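Progress report, youth fishing program at Flollel Lake
To: Huguette Royer, Garcia Fund
From: Keith Cartwright
Wed 16 October

Huguette, quick one before the quarter closes. Full accounts coming separately from Deolinda Tavares, she has the receipts.

Where we are

Season went well overall. 70 kids signed up, 50 finished all the Saturday sessions. Most of the drop-off was in August, heat plus family trips. The ones who stayed got good. Several can now tie a Palomar knot without looking and most can cast a spinning rod where they mean to, wind permitting.

Bank fishing only until July, then boats. Bluegill and crappie early on, then bass once the older group moved up to plastics. Best fish was a largemouth off the north dock, released fine. 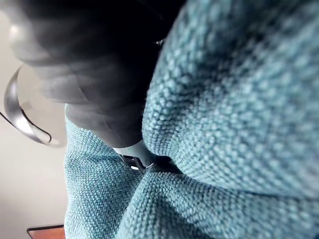
Gear. Rods and reels from the first grant payment all arrived, though two reels came with bad bails and went back. Replacements are here. We bought barbless hooks in bulk and pinched down the barbs on the old ones we had left. Lost plenty of tackle in the stumps by the boat ramp, which we should of expected. Marker buoys out there now.

Spent on tackle so far: $896. Under budget for that line. Would like to move what's left over to life jackets, the small sizes are worn and two have cracked buckles. Need your OK on that.

Boats

Arnaldo Prata ran both boats all summer. The Osum is solid, new trolling motor battery in June and no trouble after. The Rollititz leaks at the transom. Patched twice. Arnaldo wants it out of the water for the winter and done right, I agree with him. Quote to follow, the yard is slow getting back to us.
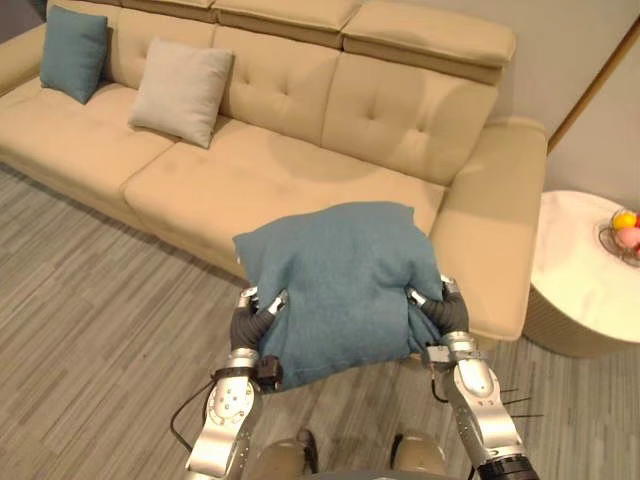 Can the kids still fish in spring if the Rollititz isn't ready? We'd run smaller groups on the Osum and keep the rest on the docks until it's back in the water.

Catch logs

Catarina Amaral took over the logs in July and they're much better. Every kid writes species, length, bait, water temp. Before that it was me and a wet notebook. 200 entries typed up, the rest are in a box at my place. Pattern so far is about what you'd guess, bass up shallow first thing, gone deep by ten. Worms beat everything for bluegill. The state biologist asked for a copy, will send once the June pages are readable.

Problems
- North dock needs boards. County says it's on their list, no date.
- Weeds thick at the south end from mid July on, lost that whole bank for casting.
- Short on adults for the boat days. Had to cancel one session over it.
- Sign-up form doesn't ask about swiming ability. It will next year.

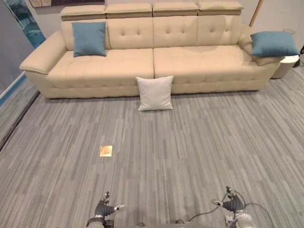
Next quarter

Fly tying indoors starting in November, vises on loan through the winter. Catarina is teaching, Deolinda is ordering feathers and thread. Gear cleaning and relining reels the first two weeks. Transom work whenever the yard calls.

From you: yes or no on the life jackets, and whether the second payment can come before the boat quote or has to wait for it.

Call if easier, mornings best.

Keith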